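ok finally got the Bowen record in the mail. the one they put out in January and then never shipped. thread while I listen

side one first. 6 songs, the opener is just drums and somebody breathing for a full minute?? love it already

I only know this band because of the Broston tape. bought it at a show, merch table guy had 2 left and sold me both for the price of one. gave one away and regret it every week

ok track 3 is the old live one, Mister. way slower here. bass is way up. not sure about the new ending — they used to just stop dead and now theres a fade out

Ciltus pressed 100 of these on the gray vinyl and the rest is plain black. mine is black. fine. sounds the same, I keep telling myself

flipped it. side two is the quiet side. had to turn the heater off to hear the guitar

somebody asked if its on streaming — no, not yet. label page says "spring" and thats all it says. download code in the sleeve tho, mine worked on the second try, the zero is a letter O

files are 320 and they sound ok but the gaps between songs are wrong. tracks 4 and 5 are suposed to run together and theres a click right in the middle. emailed the label about it

last song now. eight minutes. organ and a choir or maybe just one person stacked up alot of times. lyric sheet has no credits at all so who knows

playing side one again. the slow version is growing on me, fade out and all

if anyone has a spare Broston tape my messages are open. will trade the first single, sleeve has a bent corner but it plays clean 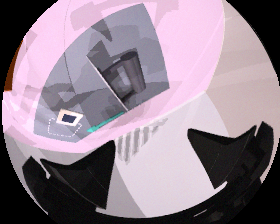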